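May, nearly midnight

I said I would write this up while it was fresh, so I've made a pot of tea and pushed the cat off the good chair, and the whole day is going down here before I talk myself out of half of it.

We had the equipment meeting at last. Arif brought his spreadsheet, Shiuli brought a lemon cake (bless her, it was the best thing in the room by a long way), and Haris dialled in from Tollport with a line so bad that we had to keep asking him to say his numbers twice. The question was the same one we have been going round since the winter: do we buy a second arm for the cleaning and tidying work, or do we hire one from Grunum for the summer and see how we get on?

I went in wanting to buy, and I'll admit I had more or less spent the money in my head already. Then Arif started reading out the things I had left off my list. There's the stand, which has to be bolted down, and the floor under it wants looking at before anyone bolts anything. There are spare fingers for the gripper. There's the carriage, and the insurance during the carriage, and a training day for Mizanur and me that Somboon will only run at their own place, so that's train fares too. By the time he'd finished, the extras alone stood at 3957 pounds, and I had a second slice of cake to steady myself.

The hire is 400 a week, with the first fortnight to be paid up front. Haris thinks we could get up to 10 per cent off if we take the arm right through to the end of the summer, and he has promised to ring them in the morning. Sewwandi, who had been very quiet, asked what we would do with the thing in the autumn if we bought it, and I'm afraid I gave a rather poor answer about there always being something to do. She was kind about it. She usually is, and she writes it all down.

What I did win was more time for the simulation. Nevenetti renew our licence on the 17th whatever happens, and I argued that we should settle as much as we can in there before a penny goes on metal. Mizanur backed me up, which cheered me no end, and we stayed on after the others had gone and sat with the bathroom open on the big screen, eating what was left of the cake out of the tin.

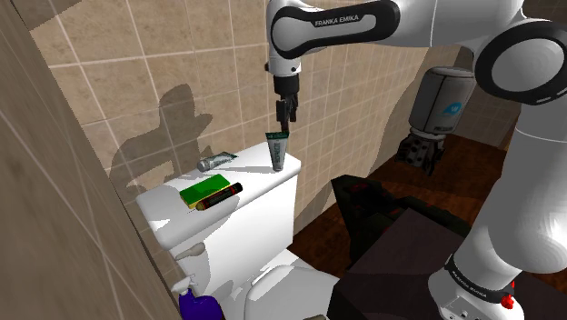

Reach is what I want to get right before I sign for anything, because it decides the stand, and the stand is the one part we can't send back. Mizanur would have the arm on a taller post, and I would sooner keep it low and spend the difference on fingers. I made him look at the gripper hanging right over that upright tube on the tank lid, with the other tube lying down by the wall and the sponge further along, and asked him which of those he would want to pay to reach. All of them, he said, of course! So we have put both heights on the list, and a line for two kinds of fingers, narrow ones like those and something wider — I suspect Arif will strike one of them out before lunch.

I must remember to ask Somboon whether the training day can be split between two people, and to find out who does floors. The cat has got the chair back, so I'm finishing this standing at the worktop, and my tea has gone cold. Bed.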